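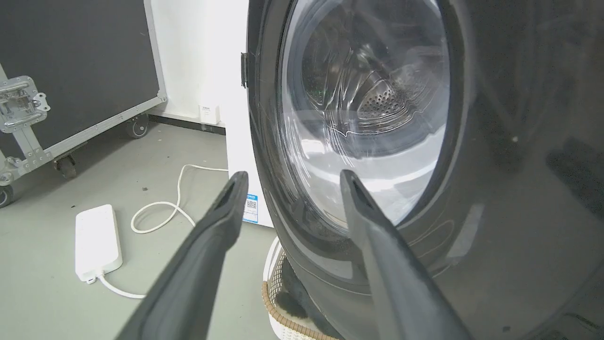
A dark front loader with its round glass door.

The Washday That Went Indoors

12/11/18

In the town of Nornora, where I have lived for 28 years, Monday was once a day when you did not visit anybody. The women were at the wash house on Clistuvska Street from before the light, and the men who came home at noon ate cold soup and kept quiet. I did not see this time with my own eyes. I know it from my mother-in-law and from her neighbors, who still lower their voices a little when they speak about Mondays.

The wash house is still standing. It is a long, low building with a tile roof, and inside are two stone basins fed by the stream that comes down from Tedesco hill. The first basin was for soap and the second was for rinsing, and to mix the two was a serious offense. At the upper end, where the water entered, stood the families who arrived earliest. At the lower end stood everybody else, and they rinsed in what the others had sent down to them. My mother-in-law's family lived far from the street and was always at the lower end. She is 84 now and she has not forgiven it.

A wash in those days took two days if the weather was kind. On Sunday evening the sheets were put to soak in a wooden tub with wood ash tied in a cloth. On Monday they were boiled, carried, beaten, rinsed, twisted between two people and carried again, now several times heavier. The drying was done on the meadow behind the church. Linen was laid flat on the grass and sprinkled with water when it dried too fast, so that the sun would whiten it. Geese were a constant danger.

I asked the neighbors what they talked about during all these hours. First they said nothing special. Then one of them began to laugh, and after this I learned about two broken engagements, a hidden debt, and a priest who had much finer nightshirts than a priest should have. You could not keep a secret from the person who washed beside you. An illness showed in the sheets, and so did a new baby coming, and so did a husband who slept in another room.

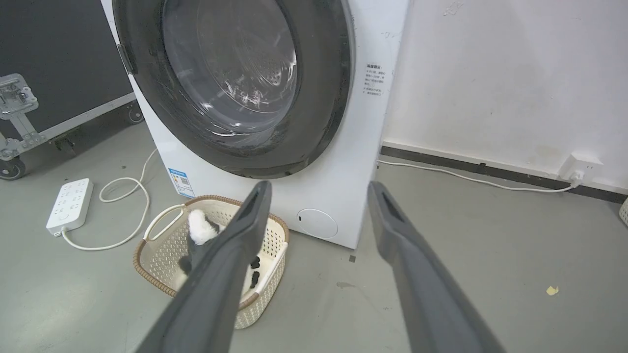 A white front loader, with the drum showing through the tinted glass of the door.

The first washing machine in Nornora came in the month of May, on the back of a truck from Drekar. It belonged to the baker. It had to be bolted to the floor, and during the spin you could hear it from the street. People came to stand in the bakery and listen to it, and some of them bought bread out of politeness. The baker's wife did not stop going to the wash house right away. For almost a year she brought one small basket by hand on Mondays, and she told the others that the machine was bad for collars.

After her came the schoolteacher, then the two families from the sawmill, and then it went fast. The Drekar dealer accepted payment in 12 parts, and this was the first time many households here had owed money to someone who was not a relative. By the time my husband started school, only five women were still using the basins. They all stood at the upper end, because now there was space.

I have read many articles which say that the washing machine gave women their free time. In Nornora I can find only half of this. The heavy work went away, and no one I spoke with would take it back, not for one morning. But the shirts that had been worn four days were now worn for one. Towels were changed more often, and children were told to put on something clean for supper. One neighbor calculated for me at her kitchen table that she was washing three times as much as her mother did. She did it alone, with the radio on.

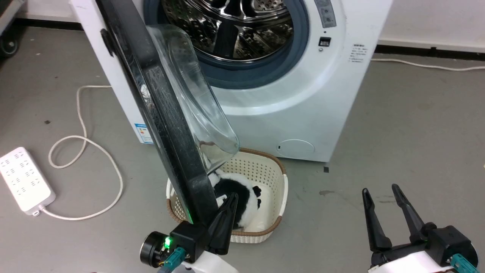 What she missed, she said, was the folding. A double sheet needs two people who walk toward each other and step back again, and at the wash house there was always a second pair of hands. At home she learned to do it with her chin and the back of a chair. Her husband offered to help her once and folded in the wrong direction, and she did not ask again.

The drying meadow was sold for the new parking lot, which has space for more cars than we have on most days. The wash house had better luck. The roof was leaking badly, and the town wanted to pull the building down, but a petition with 400 signatures was brought to the mayor's office. This is a large number for us. I noticed when I read the list that many of the names belonged to women who had not washed there since they were girls, and who had told me, each of them, how much they hated it.

Now the roof is repaired and the stream runs through both basins again. In summer the children put their feet in it, and the cyclists coming down from Tedesco fill their bottles at the inlet. One very old woman from Clistuvska Street still brings her rugs, twice in a year, when the water is high. She goes to the upper end and rolls up her sleeves, and if a child is playing there with a paper boat, she sends him down to the other basin.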